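What I Did When My Favorite Stock Fell: speaker notes

Evening investing club, October 15, 2022. Keep it to 40 minutes, then questions.
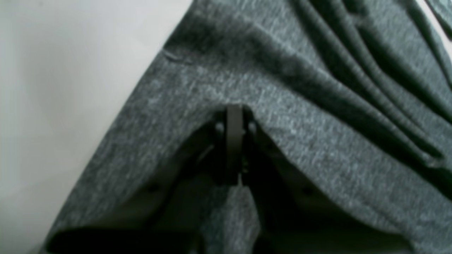 Okay, so start with the confession. I bought Gotik on the way down, and then I bought it again further down, and I was pretty pleased with myself both times. Ask who's done the same thing. Wait for the hands. Put mine up first so people feel okay about it!

Quick background for anyone who doesn't follow it. Gotik sells payroll software to small restaurants. Good product, boring in the best way, customers who hate switching. I'd owned a small piece for a couple of years and hardly ever looked at it. Then in September they put out a quarter where new sign-ups came in light, and the stock dropped 20 percent before I'd finished my coffee.

My first thought was "sale!" (Do the voice. It got a laugh at rehearsal.) My second thought should have been "what do the people selling know that I don't," and I didn't get to that one until the weekend.

SLIDE: the price chart. Don't stay on it long. People stare at charts and stop listening, me included.

Talk about anchoring here, but don't use the word until after the story. The price I had in my head was 147, the highest it ever closed while I owned it. I'd never sold at 147. I'd never even thought about selling at 147. But every price after that looked cheap to me. Kornél Pap pointed this out to me over lunch and I argued with him for the whole meal, then went home and wrote down what I thought the business was worth without looking at the chart. It came out a lot lower than I wanted. I redid it twice, hoping.

How I did that, short version: what they earn now, how fast I think that can grow if sign-ups stay slow, what I'd pay for that if it were a company I'd never heard of. Back of an envelope stuff. Rungnapa does a proper spreadsheet with six tabs and she's welcome to stand up and tell you about it. I'd rather have one page I'll really read again.

SLIDE: famous people buying.

This is the part I get asked about most. A big fund says it's bought in, there's a nice letter full of praise for management, and the stock pops that afternoon. Does that mean you should buy? I used to think yes, more or less. What changed my mind was Follolis. A fund I like announced a stake, I bought the next morning, and they were out again before their next letter. They had every right! They don't owe me a phone call. They had a different price, a different amount of money at risk, and twenty other things in the portfolio to make up for it. I had Follolis and a sinking feeling.

So now I read those letters for the questions in them. If somebody says the management is great, I go look at what management did with the cash the last time things got tight. Sometimes you find something. With Siriwardena I found they'd kept buying back shares at the top and borrowed to do it, and I let that one go by.

(If we're running long, skip Siriwardena and go straight to after-hours.)

After-hours moves. Please don't trade on these, or at least not in your first year. There aren't many buyers and sellers at that hour, the price jumps around, and half of what you see at dinner time is gone by the open. Tell the Sarkum story: up big at six in the evening, I put in an order, filled at a silly price, down by breakfast. I use limit orders now, and I place them in the daytime when I'm awake and a bit bored.

Lamai asked me to cover position size, so do that before the break. My rule is that no single company gets more than 20 percent of the account at what I paid for it. I know that's high for some of you. Boonmee caps his way lower and sleeps better than I do. Pick your own number, but pick it on a calm day and write it where you'll see it.

Where Gotik stands for me today: I still own it. I haven't added since the second purchase and I won't until I've seen two more quarters of sign-ups. If they're flat, I'm out, and I've told Tassanee so that she can nag me about it. She will.

Say clearly that I own the stock and this isn't advice. Say it again at the end for the latecomers.

Questions likely to come up:

Taxes on selling at a loss. Explain the wash sale rule in plain words, then send them to their own tax person.

Dividends. Gotik doesn't pay one. Fine with me.

Would I buy it fresh at today's price? Small amount, maybe. Be straight about the "maybe."

Handout with the one-page worksheet is by the door. Remind everybody to sign up for the next talk, which is Rungnapa on bonds.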